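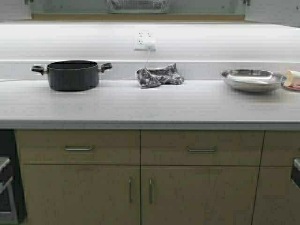

*Pot, cloth and steel bowl on the bench.*

Samah Alaoui starts talking about chickpeas before I've got my coat off. She has cooked dried legumes for 2 years now without opening a single can, and she wants everyone in Wainwright to try it.

"People think it's a chore," she says. "It's five minutes of your attention! The soaking happens while you're asleep."

Her Palluro soup nights began with 200 grams of brown lentils and a few neighbours around a borrowed table. Last June she fed 100 people, with a harira so thick and lemony that the line went back for seconds (I was in it, twice). 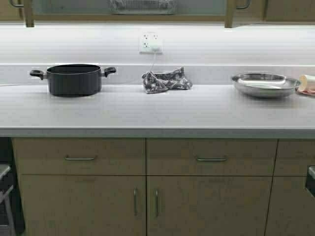 *A plain dark pot with two loop handles.*

So what do beginners get wrong? "Salt! They're scared of it. I salt the soaking water, I salt the cooking water, and the skins come out beautifully tender." She's just as keen on old spices going in the compost. "Smell your cumin. If it smells like cardboard, it'll taste like cardboard."

Her favourite at the moment is a small, speckled bean from a grower out at Sternine, who sells them by the scoop. She likes them with olive oil, a heap of parsley and the heel of a loaf.

"I had them for breakfast today," she says, already writing out the recipe for me on the back of an envelope. "You'll want to double it."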